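Open day at Zundholm, stacking cell notes
Forum: Small arms and cobots

ksobotta
Posted April 30, 2026

Went to the Zundholm open day for the tabletop arm demos. Kilian Tanner ran the stacking cell and took questions for 40 minutes. Cell controller is the Drivow unit, stock firmware according to him. They log every attempt and he quoted 2000 cycles on the current fingers before the pads get swapped.
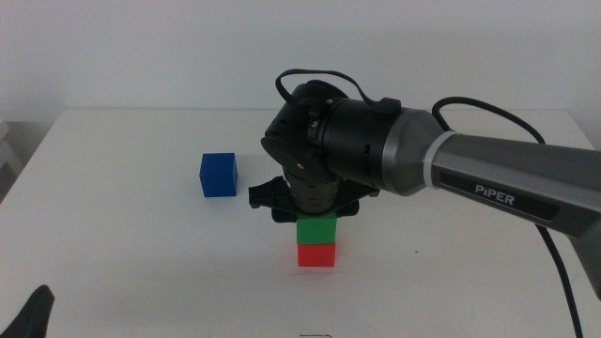
My main interest was cable routing on small arms, as ours at work keeps snagging on joint 5. Zundholm runs theirs outside the links. On the PiPER one black cable loops up over the wrist joint and down its right side, and a braided one hangs from behind the ring band toward the table edge. I asked about strain relief. Tanner said they reterminate when the signal gets noisy and otherwise leave it alone. I would want a clamp on the forearm.

modbus_marten
A clamp on the forearm moves the bend to the clamp. We tried it at Cundau and got 14 broken conductors in one season. A free loop is fine if the radius is big enough.

ksobotta
What radius did you use?

modbus_marten
41 mm inside, on a 6 mm cable.

Lech Sobczak
The stacking itself didn't tell me much. Cubes are the easy case: flat faces, parallel sides, and green on red gives vision all the contrast it could want. I asked for a run with castings and was told August.

pinion
Disagree. Release height is where cheap arms go wrong and a cube stack shows it right away. In the photo the gripper is nearly touching the top of the green one. With that little clearance, a few mm of error in Z matters.

Lech Sobczak
Z error on a rigid table is a calibration job. You do it once. Part variation you deal with every shift.

pinion
Once, until someone leans on the table.

ksobotta
Does anyone have the Kaczmarczyk handout with the repeatability table? They were out of copies by the time I got to the desk.

modbus_marten
I have it. Will scan tonight. The repeatability figures are without payload, so read them with that in mind.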